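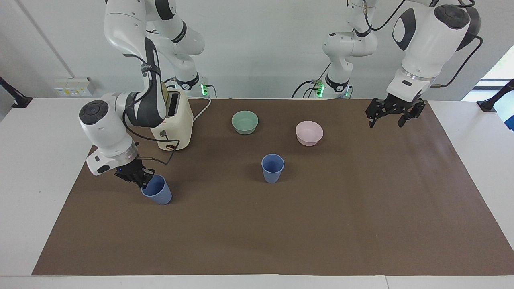
An Afternoon at the Stetum Open House

2019-05-23

I have been meaning to visit Stetum ever since they moved their housewares workshop out to Wisatthorpe, and this year I finally got myself organized and went. It's a pleasant drive if you leave early enough, though the last stretch through the orchards is slow, and I got behind a tractor and stayed behind it for what felt like half the morning. I didn't mind. The windows were down and I had a thermos of coffee.

Parking is in the field across from the main gate, and admission is 2 dollars, which goes toward the town library. They hand you a paper map at the door. I lost mine before I reached the first room and had to go back for another.

The breakfast things

I'll start with the breakfast table, as that's what I had come for. Anybody who knows me knows I have a weakness for small kitchen things in soft colors, and there was a cream toaster there that I would have carried home under my arm if they'd let me. It's a boxy one, two slots on top, with a little touch of red on the front that keeps it from looking too plain. My grandmother had one very much like it, and she kept it going for 30 years by refusing to let anybody else near it.

With it were two bowls, one pale green and one pale pink, and a pair of blue plastic cups. The cups are a grayish blue, matte, and tapered in shape, the sort of thing you could give to a child or take out on the porch without worrying. I liked the blue against the cream very much. I'm less sure about the pink bowl, but I went back and forth on it all afternoon and by the time I left I was coming around. The green one I would buy tomorrow. All of it was set out on a brown mat, and I thought the brown did the pale colors a real kindness — my own table at home is white, and pastels tend to disappear on it.

The glaze room

From there you go down a short hallway to the glaze room, where Perić, the small pottery that shares the building, had its test tiles up on the wall. There are 100 of them, all numbered in pencil, and you're welcome to take them down and hold them to the window. I spent far too long with the grays. A sign asked us to put each tile back on its own hook, and I'm sorry to say that I mixed up a couple and had to ask for help.

The kiln was off for the day, so we could walk right up and look in. The room smells wonderful, like a basement after rain.

Lunch and the seconds shelf

Lunch was soup and rolls in the yard, with long tables and mismatched chairs. Get there before noon, as the good rolls go first (the ones with seeds). I shared a table with a family who had come over from Orkstead and were furnishing their first kitchen, and we had a long and very enjoyable argument over whether anyone needs more than one mixing bowl.

The seconds shelf is just past the coat hooks and easy to miss. I came away with a butter dish with a crooked lid and a small pitcher, and I'm pleased with both. Bring cash and something to wrap things in, because they had run out of newspaper by the time I paid.

They hold a smaller winter version in January, indoors only, with no lunch. I may go to that too, if the roads are clear.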